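Plarkbridge House refurb - progress, July

Bedrooms nearly there. Bedding from Tultulus came Thursday, quilts all out of the bags and on beds now. Spent 500 of the 600 for linens, so 100 left - want to put it toward spare pillowcases, ok with you?

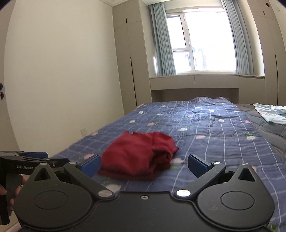 Navy plaid quilt with the small flowers, crumpled red cloth on it, likely clothing.

Clothes sorting is slower then planned. Donated stuff from Elov is mixed sizes, needs going thru by hand. Folding on the beds for now, shelves not up yet. Muriithi quoted 175 for the shelving - need a yes from you before they'll book it.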